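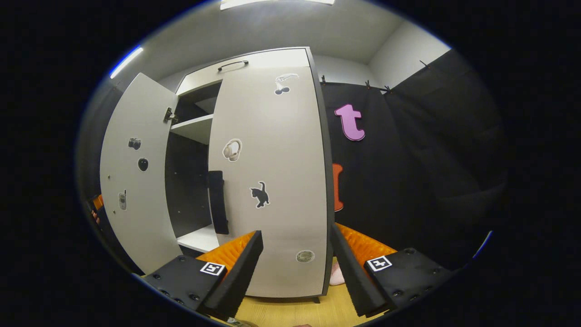
Comeo Two-Door Cabinet, White with Dark Gray Edging

Manufacturer: Skusside
Range: Comeo
Type: tall wardrobe-style cabinet, two hinged doors
Delivery: flat, two cartons

Overview

The Comeo is a tall storage cabinet for bedrooms, hallways and staff changing areas. The body and doors are white, with dark trim on the outer edges. The back panel is dark gray and the shelves are white, so the shelf line is easy to find when the cabinet stands in a dim part of the room. The cabinet shown has been dressed with stickers on both doors, among them a black cat, a pair of cherries and a pair of headphones. Stickers are not supplied.

Doors

The two doors are hung on the left and right sides and open outward from the center. Hinges are dark metal. Each hinge has three adjustment screws: side, depth and height. Turn them a quarter turn at a time with a hand screwdriver. Power drivers strip the heads, and stripped screws are not covered by the warranty.

A black arched pull handle is mounted on the top front rail, above the doors. Do not use it to lift or drag a loaded cabinet. To move the cabinet, empty it, close and tape both doors, and carry it upright with one person on each side.

Either door can be left off permanently. The hinge plates stay on the side panel and do not interfere with the shelves. Spare doors are sold singly, left or right; state the side when ordering.

Interior

Shelves rest on steel pins and are also fixed from the side with one locking screw at each end. The locking screw must be fitted before anything is placed on the shelf. Maximum load applies to evenly spread weight. Folded clothing, bedding and boxed items are suitable. Tools, batteries and bottled liquids should go on the cabinet floor.

The back panel slides into a groove and is pinned along the bottom edge. It squares the cabinet and must not be left out, even when the unit stands against a wall.

Specifications

Width between side panels with both doors removed: 1,125 mm
Shelf depth: 300 mm
Load per shelf, evenly spread: 7 kg
Doors: 2
Body color: white
Edge color: dark gray
Back panel: dark gray

Surface and cleaning

Wipe with a damp cloth and a drop of dish soap, then dry. Do not use scouring powder, acetone or melamine sponges on the door faces. They leave dull patches that show under ceiling lights.

Paper and vinyl stickers can be applied to either face of the doors. Wait until the cabinet has been assembled and wiped down. To remove them, warm the sticker with a hair dryer on the low setting and peel slowly from one corner. Adhesive left behind comes off with cooking oil on a soft cloth, followed by soap and water. Keep oil off the trim joint.

Placement

Stand the cabinet on a level, hard floor. On carpet, remove the gripper strip where it passes under the cabinet or fit the leveling feet (part of the Vidal accessory set, sold separately). Allow clearance in front for the full swing of both doors. If a curtain hangs next to the cabinet, keep the fabric clear of the hinge side.

The wall bracket is mandatory. Screws and plugs for masonry are in the hardware bag. For drywall, buy fasteners rated for the wall type. Keep children away until the bracket is tight.

Compatible accessories

Vidal leveling feet, set of four
Vidal door dampers, pair
Jivura inner hooks, self-adhesive, black
Replacement shelf pins and locking screws
Single door, left or right

The Jivura hooks are rated for belts, scarves and light bags. Degrease the panel first and leave the hook unloaded overnight.

Warranty and spare parts

The warranty covers the panels, hinges and handle in normal indoor use. It does not cover swelling from standing water, overloading, or damage from a missing wall bracket. Photos of the fault and the batch label are needed for a claim. The batch label is on the underside of the floor panel.

Spare parts: Arsen Lysenko
Trade and bulk orders: Sharada Bangera

Parts orders are not shipped in August.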